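The Slow Return of the Repair Counter

By Benedita Loureiro
6 August 2024

When I moved to Serkville, my first coat lost its zipper in the second week. I asked my neighbor where people bring such things, and she looked at me as if I had asked for a blacksmith. "You buy another coat," she said. I wore it open until spring.

In the town where I grew up there was a counter for everything. One man did shoes and keys, his sister did umbrellas, and a very old gentleman near the station did only lamps. You left your thing, you received a paper ticket, and you were told a day which was never the correct day. I did not think of it as a culture. It was a street.

Now the counters are coming back, at least in some places. On Wistulska Street, Manouchehr Akbari opened his shop in June of last year, between a bakery and a bank. He takes clothes, bags and small furniture. He has 1000 paper tickets printed in green, and he was nervous that he would never finish the box. He is already close to the bottom of it.

"People come in a little ashamed," he told me. "They say, I know it is stupid to fix this. I tell them the price, and then they say, no, please, fix it."

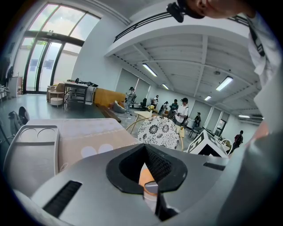 CITY LIFE

The price is the difficult part. A new chair can cost less than the two hours needed to glue and clamp an old one, and Akbari does not hide this from his customers. He writes both prices on the ticket, the repair and the replacement, and lets them think while he serves the next person. Many go home with the broken chair. They often come back with it later, sometimes with a second one.

What he cannot easily buy is knowledge. He learned tailoring from an uncle, but for leather he had to travel to Bramano and sit three weekends with a saddle maker who spoke very little. The stitches he practiced there are still pinned to a board behind his register. They are quite bad, and he is fond of them.

I brought him the coat, of course. It had stayed in my closet all these years, with its teeth missing on the left side. He turned it over, pulled at the lining and asked why I had waited so long. I had no good answer. The ticket says it will be ready on the twelfth, and I have decided to believe it.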